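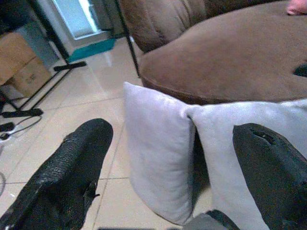

Brenport, November

Apprentice training bay, notes for the shift file.

Carried on with the gearbox strip for the second-year group. The Iton five-speed came off the stand with the input shaft still stiff. Bearing preload was over spec on the dial gauge, so the shim pack goes back to the larger size and gets measured again before anyone closes the case. Shims are in the tray marked INPUT. Do not mix them with the output set, the thicknesses overlap and the etching is worn off half of them.

Trainee log sheets: the new form from Gyamfi has no box for torque wrench ID. Write it in the margin until the form is changed. Assessor wants the wrench traceable for every fastener in the safety section (calipers, hub nuts, steering joints). Two sheets from last week came back for this and have been redone.

Engine rig. Cranked but would not fire at the start of the session. Fuel pressure normal at the rail, spark on all cylinders. Crank sensor signal dropped out above cranking speed when the loom was moved by hand. Found the connector lock tab broken and the terminals backing out. Re-pinned, tab replaced from the scrap loom. Ran up to 2248 rpm on the bench tach and held there with no dropout. Fault code cleared and did not return after three restarts. Keep the old connector shell, it makes a good teaching fault.

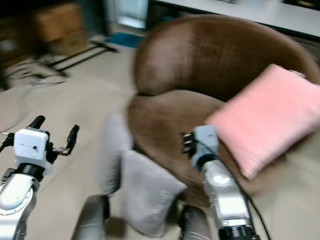
Still open on the rig is the coolant weep at the lower hose. Clamp has been turned and retightened, residue wiped off. Check it cold tomorrow before the guard goes back on.

Intake for the next apprentice group: Somlow have confirmed 8 places, with the mechanical and electrical halves swapping over at the midpoint as before. Electrical bench needs 2 more multimeters to cover that. The leads on the existing ones are poor. Order leads at the same time.

Brake module. The written part is fine. The practical overran again, mostly on bleeding, where pairs waited for the pressure bleeder. Try splitting the order next time: half start on pad and disc measurement, the other half on bleeding, swap at 10:30. Disc runout figures were inconsistent between pairs on the same hub. Suspect the magnetic base was sitting on paint. Clean a patch on the strut bracket and repeat with one gauge.

Lift 2 is slow on the way down with no load. Tagged for the service visit, OK to use for training with the locks engaged. Logged in the book.

To do:
Measure input shims, record before fitting
Coolant hose, cold check
Meter leads on the order sheet
Send Gyamfi the note on the log form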